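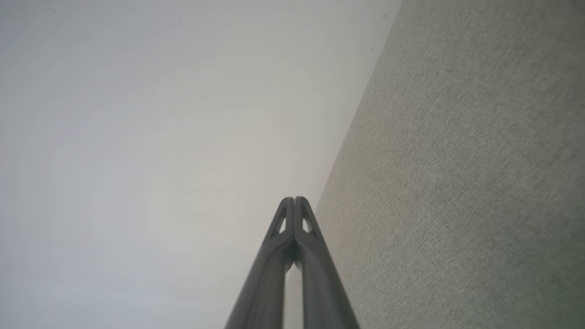

Ayman Awad told me over the garden wall that I ought to give up on the back-lane allotment altogether and take the half plot at Collby, where the soil is at least soil and the hose reaches. I said I would think about it, which he knows perfectly well means no, and he laughed and went in to his tea.

October already, and I have been putting off this entry all week, mostly from shame about the leeks. They should have been earthed up a month ago and I kept finding other things to do - the shed door, the jam, a long letter to my sister at Zillwood that I still haven't posted. So this morning I was out by eight with my old brown coat on and did the whole row, and then the second row, and my back has been complaining ever since. Never mind! They look a good deal better for it, and I had the robin for company nearly the whole time.

The last of the beans came off too. I kept 20 of the fattest pods for seed and hung them in the pantry, and the rest went into a soup with the end of the ham. I had two bowls. I did weigh the big squash, because I had promised the children next door that I would, and it comes to 17 pounds on the bathroom scales, which were never very truthful with me either.

I have been thinking about Collby all the same. The rent is 294 pounds for the year with water included, and that seems an awful lot for half a plot, but then there is the old pear tree in the corner, and I have always wanted a pear (Mother had one trained against the wash-house and we were forbidden to touch it until she said so). Perhaps I'll walk over and have a look while the leaves are still on. No harm in looking.

Garlic tomorrow if it stays dry, and I must ask Ayman for my good fork back.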